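Facilities Desk > Furniture and Fixtures > Work Surfaces > Ticket 2373

Reading time: 7 minutes

Pale area and dark mark on wooden tabletop, Room 81

Ticket: 2373
Site: Gollcombe
Location: Room 81
Category: Furniture, surface finish
Priority: Low
Status: Closed, with one follow-up item
Reported by: Room user
Assigned to: Furniture and Fixtures

Entry 1. Report as received

The surface of the table in Room 81 looks faded on the left-hand side compared with the rest. It is a brown wood-grain top and the remainder is a good deal darker and richer. There is also a small dark spot somewhere near the middle which I do not remember being there before the summer clean. I have wiped it with a dry cloth and it has not moved. Along the back, where the table meets the wall, there is a shiny line that catches the eye.

I am concerned that the wrong cleaner has been used. Could someone please confirm whether the top needs to be stripped and refinished, and whether we should stop using it until then.

Entry 2. Acknowledgement, Facilities Desk

Thank you for your report. The ticket has been passed to Furniture and Fixtures. Surface complaints without sharp edges, splinters or lifting are treated as low priority and are normally looked at on the next routine visit to the building.

Until the visit has taken place, please observe the following:

- Do not apply polish, wax or oil to the table.
- Do not rub the spot with anything abrasive, including the green side of a sponge.
- Use a dry cloth only.
- Note any liquid spilled on the table, with the time, and add it to this ticket.

The table may remain in use.

Entry 3. Questions to the room user, and replies

Furniture and Fixtures asked for some details before the visit. The replies are entered beneath each point as they were received.

Product used in the summer clean. The room user did not know. The cleaning log for July shows the general surface cleaner supplied by Fahy, in the 1000 ml bottle, at the ordinary dilution. The log does not record which surfaces in the room were treated.

Texture of the pale area. "It feels the same as the rest to me. Perhaps slightly smoother, but I may be imagining it."

Time of day at which the difference is noticed. "Mostly in the morning. I had not thought about it until you asked. I am not usually in the room after three."

Texture of the spot. "Flat. I cannot feel it with a fingernail."

Hot items placed on the table. "Not by me. Other people use the room."

The reply concerning the morning was noted as relevant. Fading caused by sunlight or by an unsuitable cleaner does not come and go with the hour. An uneven appearance that is stronger at one time of day should first be checked against the light in the room.

Entry 4. Pictures added to the ticket
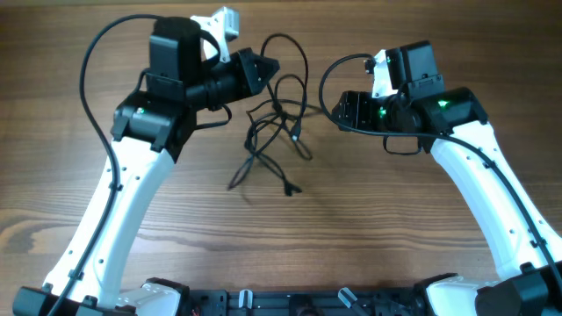
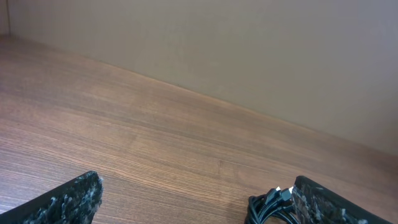

Tabletop, warm brown with a streaked grain. The paler left side and the small darker mark are to be looked for in the second picture.

Entry 5. Desk assessment from the pictures

The following points were recorded before the visit and were marked as provisional.

Grain. The second picture shows a fine, dense grain with lighter and darker streaks packed closely together. Where the surface looks paler, light is falling on it. A stripped finish would normally give a patch with an edge to it, or a change in sheen that follows the path of a cloth. It was decided to look for either of these in person.

Mark. The darker mark is faint and small, a little below the centre of the same picture. It interrupts the grain and resembles a tiny knot or blemish in the wood. It could not be classed with confidence from a picture.

Back edge. A slightly lighter, reflective strip follows the line where the wood meets the wall. Three explanations were listed: build-up of cleaner where the cloth stops, a bead of sealant, or light catching the edge of the top. The boundary itself is crisp.

Wall. Plain beige-grey, smooth, with some soft shadow. No action proposed.

Entry 6. Site visit, first part, 09:40

The technician attended with a hand lamp, a roll of white lint-free cloth, distilled water, a plastic scraper and the Tolska surface test card.

Test 1, light. The blind was lowered and the table viewed under the ceiling lights only. The left-hand side became noticeably closer in tone to the remainder. With the blind raised, the paler appearance returned at once. With the hand lamp held low over the right-hand side, a similar pale area appeared there.

Result: the pale appearance follows the light.

Test 2, residue. A white cloth dampened with distilled water was drawn along the grain on the left, then a fresh piece was used on the right. Both cloths picked up ordinary dust. The cloth used on the left also had a slight drag for the first pass, which was not felt on the second.

Result: light film of cleaner present on the left, removed by plain water.

Test 3, finish. Tolska card placed against the left, the centre and the right. All three areas matched to the same band on the card. Water drops left standing for four minutes at each point stayed raised and wiped away without leaving a ring.

Result: finish intact. No stripping or refinishing is justified.

Entry 7. Site visit, second part, 10:25

Test 4, the mark. Wiped with distilled water: no change. Plastic scraper laid flat and drawn across with light pressure: nothing lifted, and no catch. Viewed with the hand lamp from two directions: the fine lines of the grain bend slightly to either side of the mark and close again beyond it. A stain or scorch lies over the grain and does not alter its course.

Result: the mark is a small knot, part of the wood, and lies beneath the finish. It will not come out and should not be worked at.

Test 5, back edge. The scraper was run along the junction with the wall. A thin line of dried cleaner came away over almost the whole length. Once this had been removed and the edge wiped, the strip was duller but could still be made out under the window light. The remaining brightness is caused by the edge of the top catching the light. There is no sealant at the junction.

Result: residue removed. The gap is tight and dry. The question of sealing it has been entered as a follow-up item.

Entry 8. Cause

The appearance complained of had two contributory causes. The principal one is daylight falling on the left-hand side in the morning. The second is a thin film of surface cleaner left behind after the summer clean, which increased the shine on that side and collected along the wall. Cleaner used at the ordinary dilution will leave such a film if the surface is not gone over a second time with a cloth dampened in clean water, and this second pass is set out in the work surface guidance.

The spot reported as new was very probably present from the outset. It is faint, and a reader of this ticket who goes to the room without knowing where to look may need a little time to find it.

Entry 9. Advice to the room user

The table is sound and may be used as normal. The restriction in Entry 2 to dry cloths only is withdrawn.

For routine care:

- Wipe in the direction of the grain.
- After any cleaner, wipe again with a cloth dampened in clean water and then with a dry one.
- At the back, turn the cloth and wipe along the wall line. Stopping short leaves a ridge of product.
- Do not use furniture polish containing silicone on this top.
- Do not attempt to remove the knot.

Should the left-hand side look pale again, please lower the blind before reporting it. If the difference remains with the blind down, reopen this ticket under the same number so that the test results can be compared.

Entry 10. Reply from the room user

"Thank you. I lowered the blind as suggested and I can see what is meant. I had taken it for damage. The back edge is much better. I would still prefer that the cleaners were told about the second wipe, as I do not think it is being done in the other rooms on this corridor either."

Entry 11. Action by Facilities Desk

The comment has been forwarded to the cleaning supervisor for Gollcombe with a copy of the work surface guidance. A reminder concerning the clean-water pass has been placed on the inside of the corridor cupboard door. The Fahy product remains approved for this type of surface and there is no reason to withdraw it.

The Plirkus asset record for the table has been amended as follows. Finish: intact. Known features: one small natural knot near the centre, not a defect. Window side subject to strong morning light.

Entry 12. Follow-up item

Sealing of the junction between the tabletop and the wall. The table is at present free-standing against the wall, and a sealed joint would prevent it from being drawn forward for cleaning behind. Furniture and Fixtures does not recommend sealing unless the room is to be used for work involving liquids. The item is held open pending a decision from the building office and does not affect the closure of this ticket.

Ticket closed. The record may be reopened by the room user or by the Facilities Desk.

Recent items in Work Surfaces

- White ring on meeting room table after hot drinks
- Table top rocking on frame, fixings tightened
- Removing adhesive tape residue from finished wood
- Fahy surface cleaner: dilution and second wipe
- Tolska surface test card: how to read the bands
- Request for blinds, rooms on the window side
- Plirkus: amending an asset record after a visit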